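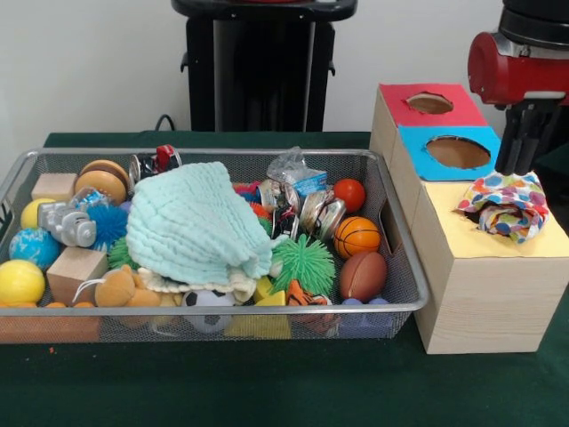 The Olaniyan building holds its open day once a year, in February, when the car park is at its least welcoming. I went because my sister's children were booked on the Tisance tour and she had a cold. The tour lasts 40 minutes and covers 3 floors, and the lift is reserved for deliveries.

Most of the ground floor belongs to Kollari, who make shelving and are very proud of it. We were shown a shelf, then a stronger one. The four-year-old asked if he could climb it, and the guide's face suggested this was a more interesting question than she usually gets.

Upstairs things looked up. Podon have the long room with the white tiled floor, and they test toys there – or, more exactly, they test how toys get put away, a subject on which I consider myself a defeated expert. Yetunde Omoregie, who showed us round, said they have 3000 toys on their books and that the balls give the most trouble. I could have told her that for nothing.

The toys come out on dark green tables, a basket or a bin at a time. I spent longer over the wire basket than a grown man should. It had a teddy on its side, a striped tiger, a football tucked under a crumpled pale green cloth, a toy camera, something very like a hamburger and a couple of metal cans, all living together on terms I recognised from our back bedroom. Spiky balls had got in among everything, as they do. The wooden boxes with round holes in their tops stood alongside, and my niece wanted to know at once what was inside them. She was told, kindly, to wait.

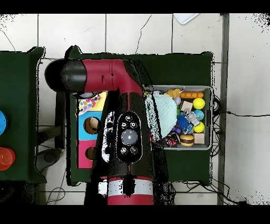

The shape-sorter and the grey toy bin on one of the green tables, upstairs at Podon.

I preferred the grey bin, being shallow. You can see what you own. Our toy box at home is deep enough to lose a shoe in, and has done so twice. Yetunde's advice was to keep the sides low and never to buy a lid, and I wrote this on the back of the tour leaflet, underneath the weight limits for shelving.

The third floor was a talk about drawers. We stayed for the biscuits, which were good, and left by the back stairs at half past three. Parking is free if you get your ticket stamped at the desk. I didn't, and it was £4.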